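**Tray service comes to the reading room**

From March, members who order coffee or tea at the Mosquera reading room will get it on a tray. Until now drinks have gone out cup in hand, with the saucer following if there was one to spare. The long tables upstairs have suffered for it, and so have the books.

The change came out of a short trial on the second floor. Yeison Escobar, who manages the coffee counter, ran it with four trays borrowed from the canteen at Trastholm. Spills on the tables went down enough that the house group agreed to buy our own. We now have 12, all the same size, with rounded corners and a low rim. They came from Flovia and cost 1,388 crowns for the lot, delivery included.

The layout is simple. The cup goes on the left side of the tray with the handle toward the person who will be sitting down. The saucer goes on the right. A folded cloth napkin is added last, once the other two are in place and not sliding around.

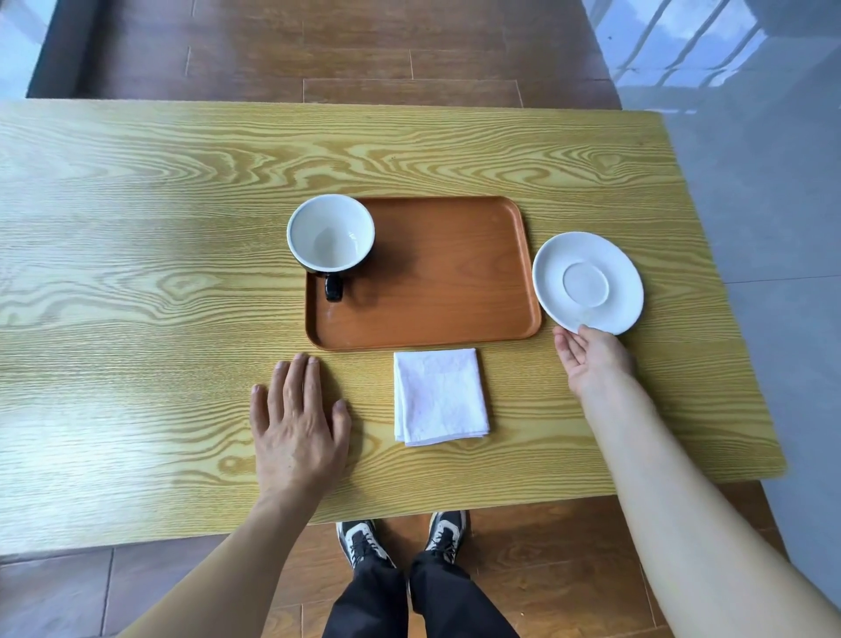 Paper napkins are being dropped at the same time. We went through 1,985 of them last quarter, and a good share ended up wedged between the radiators and the wall. The cloth ones are plain white cotton and will be washed in the building with the kitchen towels. Please leave yours on the tray when you finish, even if you didn't use it. A few have already gone home in coat pockets, and we would like those back.

Folding took up more of the planning meeting than anyone expected. Rocío Marulanda wanted a triangle, as they do at Eten. Others wanted a roll. In the end we settled on a flat fold: in half, in half again, and press the creases with your hand. It stacks well in the drawer and new people can learn it in a minute. Edges that don't quite line up are fine.

There was also some back and forth over where the napkin should sit. On the tray it gets wet if the cup spills. Off the tray it has to be carried separately. For drinks served at the table, the napkin goes on the table in front of the tray, on the reader's side. For drinks picked up at the counter, lay it across the empty saucer and move it when you sit down.

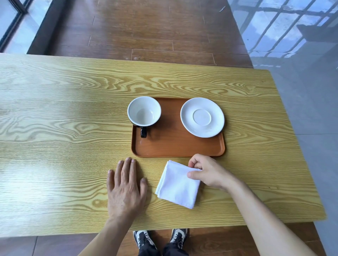 Percy Alvarado wrote in to ask why we bother with a saucer at all, given that the tray already catches the drips. He would sooner have the space for a plate, and he points out that every saucer is one more thing to wash. Those are fair points. The saucers are staying for now because people use them for teabags and spoons, and we already own 141 of them. Anyone who doesn't want one can say so when ordering.

A few practical notes:

- Trays are kept on the shelf to the left of the counter. Return them there and leave the cups in the gray bin underneath.
- Wipe the tray with a damp cloth only. The scouring pads leave marks.
- One tray per person. Two cups will fit, but it gets tippy on the stairs.
- Drinks are still not allowed in the map room, with or without a tray.

Thilini Bhuiyan is putting together a short rota for washing and folding the napkins. It comes to one load every other week – an hour at most, and the machine does the bulk of it. If you can take a turn, write your name on the sheet by the counter or leave her a note in the members' mailbox.

We'll look at how it's going before the summer break. Comments can go to Yeison at the counter any morning before 11.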